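Keeping a Two-Armed Machine in Trim
Prakum, 20/03/2020

The household robot at the Asteris test apartment in Prakum spends most of its working day on laundry controls, and the engineers who look after it have built its upkeep around that fact. Turning a knob is light work for the arms but hard on the fingers, whose joints drift slightly with every grip.

Service follows a fixed order. The wrists are checked first, then the hands, then the cables that run outside the forearms. Each hand is opened and closed 11 times without a load while the controller records its position. A finger that strays more than 2 degrees is recalibrated before the robot returns to the appliance. Tendons are replaced after 600 hours, whether or not they show wear.

The cables proved the greater difficulty. In February, the team lengthened the loops after a wrist stopped short of its full turn – a fault first blamed on the software.

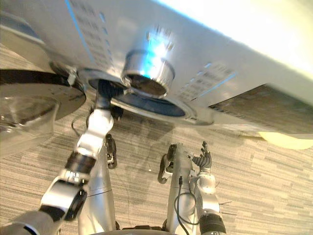 Control tests resume only when both arms have passed. The full inspection takes 17 minutes, and the results are sent to Loureiro, the supplier of the hands. A second robot, now being assembled at Zidau, will follow the same schedule, with one change: its wrist collars can be removed without taking down the forearm.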